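4. Loading country data and building a baseline forecast

This section covers first-time setup of a country group in Kultora. It assumes the program is installed and that you have an Akley data key. If you don't have a key, finish section 3 first.

4.1 Create the country group

1. Open Kultora and choose File, New Group.
2. Type a name for the group. Spaces are allowed. Slashes are not.
3. Check the countries you want. A country that is grayed out has no data under your key.
4. Set the reporting currency. All GDP levels in the group will be shown in it, but growth rates stay in national currency.
5. Choose a base year and click Create.

Note: The base year cannot be changed after the first forecast is saved. To change it, copy the group and set the new year in the copy.

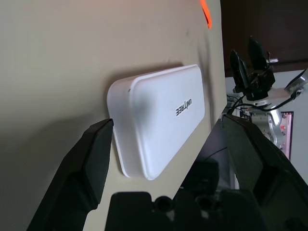 Costello writes that the copy keeps the old weights unless you click Refresh Weights before the first run, and asks for the manual to say so. We missed it twice and had to redo the regional averages both times.

The comment is correct for the present release. After copying a group, open the Weights tab and click Refresh Weights. The date next to the button should change.

4.2 Import the series

1. Go to Data, Import, and pick Akley as the source.
2. Enter your key. It is stored on your computer only.
3. Choose annual or quarterly. Do not mix the two in one group.
4. Leave the standard set selected. It contains 61 series per country, including consumption, investment, exports, consumer prices, wages and unemployment.
5. Click Import and wait for the status bar to read Complete.

A full import takes around 10 minutes on an office connection. If it stops partway, click Resume. Starting over will create duplicate series, and these must be deleted by hand.

Caution: Imported series are already seasonally adjusted. Leave the Adjust box unchecked. Adjusting them a second time flattens turning points and can hide a slowdown.

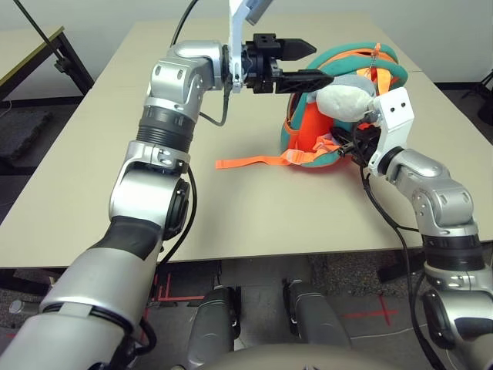 Fig. 2. Helmet and plush toy on the tabletop.

4.3 Join old and new series

Statistical offices sometimes change their methods, and the history of a series may then come in two pieces. Kultora marks these with a broken line icon.

1. Click the icon to open the Join window.
2. Choose an overlap period. At least four quarters is recommended.
3. Select Growth Rates as the method. Use Levels only if both pieces are in the same prices.
4. Click Preview and look at the join.
5. Click Accept, or change the overlap and preview again.

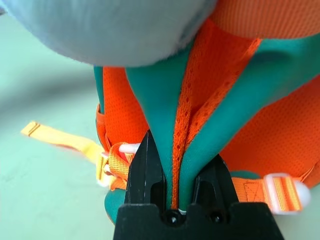

Joined series are stored under a new name, and the two original pieces are kept in the Archive folder. The preview draws both pieces in one color by default. They should meet the way the two teal panels do at their seam, edge against edge, with the line of the join still there to be found. If there is a step at the join, the overlap is too short or one piece is in the wrong units. To draw the pieces in different colors, open View and uncheck Single Color.

4.4 Run the baseline

1. Open the Forecast tab and choose Baseline.
2. Set the horizon in years. Longer horizons are available but are meant for training use.
3. Enter your assumptions for the oil price, the exchange rate and growth in the main export markets. Blank fields use the last known value.
4. Click Run.
5. Check the Warnings list. Yellow items can be left. Red items must be cleared before the forecast can be saved. 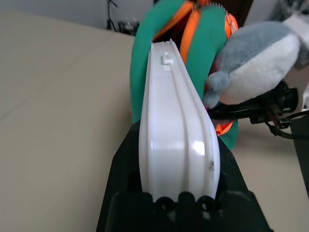

Forecast ranges appear on the chart as an upper and a lower line on either side of the baseline. With normal settings they spread apart as the horizon gets longer. If yours behave like the grooves in the white plastic piece and draw together toward the far end, the Error Band setting is reversed. Go to Options, Bands, select Widening, and run the baseline again. Saved charts are not updated and have to be exported a second time.

4.5 Save and share

1. Click Save Forecast and add a short label, such as December baseline.
2. To send the group to a coworker, choose File, Package. The key is not included.
3. The person receiving the file needs the same release of Kultora or a later one.

If a package will not open, send it with the log file to Bralonik support. The log is in the same folder as the group. Comparing a saved baseline with alternative scenarios is covered in section 5.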